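Teaching by Showing, Part 2: Soft Packages
Course notes for the Fondell lab sessions, unit 3

Last unit we stacked wooden blocks, and most of you got a decent policy out of it by the end of the afternoon. Great! Blocks are kind, though. They keep their shape, they stay where you put them, and if your grip is a little off center they forgive you. This unit we move on to snack bags and shopping bags, and I think this is where teaching by demonstration starts to get really fun.

Two ways to show the task

You will use both of the methods we talked about in unit 1.

Hand guiding. You take hold of the arm itself and move it through the motion while it records the joint angles. You feel the weight and the limits of the arm directly, and you learn very quickly which poses are awkward. The drawback is that your own hands and sleeves tend to end up in the camera view, so keep an eye on where you stand.

Remote control. You hold a leader handle and the arm follows. The view stays clean and the recording contains only what the robot could see and do by itself. The price is that you lose most of your sense of touch. With a bag full of air and chips you will miss it! Expect your first ten or so tries to feel clumsy, then watch how fast your eyes take over the job.

Where to grip

A sealed snack bag has good places and bad places to hold it. The crimped seam is thin and fairly stiff, so the fingers get a firm hold with very little force. The puffed middle is easier to hit but it shifts as you close, and the bag can roll out sideways. A fold is often the best choice on a bag that has already been squashed a bit. Pick one style of grip and stay with it for a whole batch. If half your demonstrations pinch the seam and half squeeze the belly, the policy may try to do something in between, and in between is usually air.

Slow down for the last few inches. People approach beautifully and then snap the gripper shut, and the learner copies the snap as faithfully as everything else.

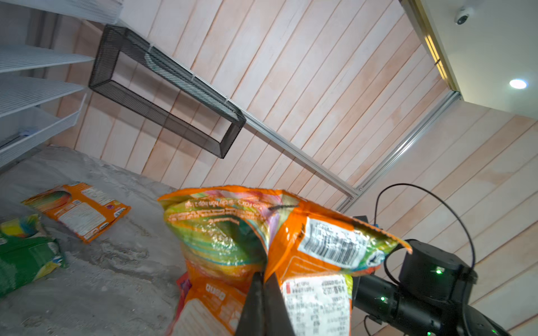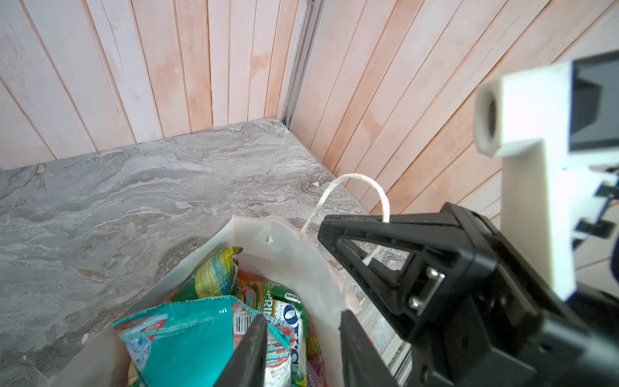
The shopping bag is a different kind of problem, because it is a container that moves. Thin plastic sags, the rim folds in, and string handles love to catch on a finger. Come in from above whenever you can, with the fingers open only as wide as you need. On the way out, lift straight up before you travel sideways. If you drag the rim along, stop and look at what you did a second earlier; the mistake is nearly always in the approach.

For putting things in, release low. A package dropped from high up may land fine nine times and then bounce off the rim on the tenth, and you'll have taught the robot to gamble.

What to do with bad tries

Keep the ones where you slipped and then recovered. I can't say this loudly enough! A recovery shows the robot a state it will certainly reach by itself one day, along with a way out of it. Throw away the ones where you gave up, where you bumped the arm against something, or where you paused for ages to think. Long pauses are sneaky, as the learner picks up that standing still is a perfectly good action.

The March group at Cavside recorded 834 demonstrations on this task and threw out 167 of them. Most of the rejects were pauses. They then trained on a smaller set of 573, picked so that every kind of package showed up in plenty of different poses, and that smaller set gave the better policy of the two. I loved that result, and we'll go through their plots in the next session.

Before you record

Save a short test recording and play it back from the wrist view. Could you do the task yourself with only that view? If you can't tell where the rim is, the robot can't either.

Vary the start. Turn the packages, flip a few so the label side is down, crumple the shopping bag differently each time. Move the arm's starting pose a little too.

Log every try in Zoter as you go, with the method (hand or remote), the grip style and one plain sentence on how it went. "Slipped at seam, regrabbed, ok" is perfect.

For next time

Each pair brings one batch by hand guiding and one by remote control, same packages, same grip style. Read the Pētersons handout on action smoothing, at least up to the second worked problem. Bring a bag from home that you think will be hard to pick up. The noisier the better!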